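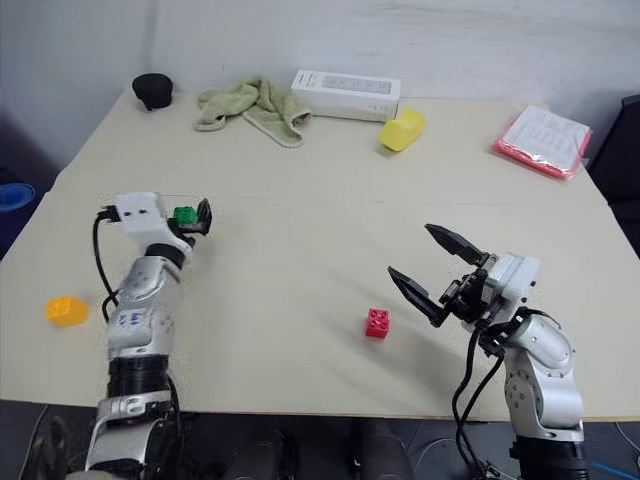
Page 1301

Figure 3. Brick handling on the workshop bench. The left gripper holds the green brick just above the table; the right gripper is open, with the red brick standing upright on the near panel.

4. Construction and bench trials

4.1 Bench and mounting

Mellero was assembled in the shared workshop at Hollitau over one winter, mostly in the evenings. The first version stood on a folding table, which swayed whenever both arms moved at once. A brick placed by the left arm would end up a few millimetres away from where the right arm had been told to look for it, and the error changed from one run to the next. We spent several weeks adjusting the calibration before Mervyn Stockdale put a dial gauge against the table leg and found the movement there.

The present bench has a top in two panels, near and far, with a seam running across the middle (Figure 3). The panels were levelled against each other with card shims. A small step remains at the left end of the seam. It can be felt with a fingernail but has no effect on a gripped brick. It does matter when a brick is pushed along the surface, and pushing moves are therefore kept to the near panel. All start positions used in the trials are on the near panel too.

Both arms reach in from the near edge. Their bases are bolted to a steel frame that does not touch the table top. We would recommend this to anyone building something similar at home, even where the table seems solid. With the bases clamped to the top, a fast stop in one arm could be seen as a shiver in the other.

4.2 Grippers and cabling

Each arm ends in a white housing with a black two-fingered gripper. The finger blanks came from Kershaw and were filed to shape by hand. The angle at the tips went through a number of versions. Straight fingers held a brick well but knocked over its neighbour on the way in. Angled fingers can approach from the side with the palm well clear of the work, and they open into a wide V, which forgives a fair amount of sideways error. The cost is that a brick taken near the very tips can rotate in the grip. We accepted this and set the closing position slightly deeper.

Cables were the most common cause of lost time. They run outside the arms in loose loops, as the joints have no room for them inside. If a loop is too short it pulls on the wrist at full reach, and the motor current rises in a way the software first took for contact with the table. If it is too long it brushes the bench and moves the bricks. Denise Treloar settled the lengths by driving each arm slowly through its whole range with the cable held only by tape, marking the tightest point, and adding a hand's width. The fixings were made permanent after that. One connector on the right arm has since been replaced.

4.3 Control

Joint commands are sent by a small program written for the project, on top of the Zevberg motion library. The two arms share a clock but are planned separately. A strip down the middle of the near panel is treated as common ground, and an arm must ask for it before entering. While one arm has the strip, the other may close or open its gripper but may not travel. This is slow. A proper joint planner would allow both arms to work close together, and Kiros Belay has one partly running in simulation, but it was not used for any result given here.

Brick positions are found by colour and outline. The bricks are green, red and orange, which separate well from the light beige top. Shadows from the arms were a problem at first. The shadow of the right arm falls on the table to its left, and under the ceiling light alone it was dark enough to shift the measured edge of a brick. A second lamp, set lower and aimed at the wall, softened the shadow enough for the outline to settle.

4.4 Background objects

We did not clear the far side of the table for the trials. A workshop bench is seldom bare, and a system that needs an empty one would be of little use to us. A light green towel, a white product box, a yellow block and a red-pink folder of papers lie along the wall in Figure 3. The towel gave the most trouble of these, being close enough in colour to the green brick that early versions reported a brick where there was only a fold of cloth. A limit on size removed most such reports. Restricting the search to the near panel removed the rest.

4.5 Trials

A trial consisted of lifting one brick, holding it clear of the surface and setting it down at a marked point. We ran 70 trials with the left arm and 20 with the right, following over 100 practice lifts that were not scored. The right arm has fewer because of the connector fault mentioned in 4.2. Erlinda Tolentino placed the bricks and kept the log; Neville Stockdale ran the program and could not see the log sheet.

Bricks lying flat were picked up more reliably than bricks standing upright. An upright brick has a small footprint, and if one finger arrives early the brick tips before the other can close. Slowing the last part of the approach helped more than any change to the fingers did. Failed lifts with flat bricks were nearly all slips, where the brick was gripped too high and dropped back at once.

Set-down was less accurate than lifting in both arms. The brick tends to stick briefly to one finger as the gripper opens and is carried a short way to that side. The rubber facing on the fingertips was changed in July to a harder grade, and the results in Section 5 are given separately for the two facings.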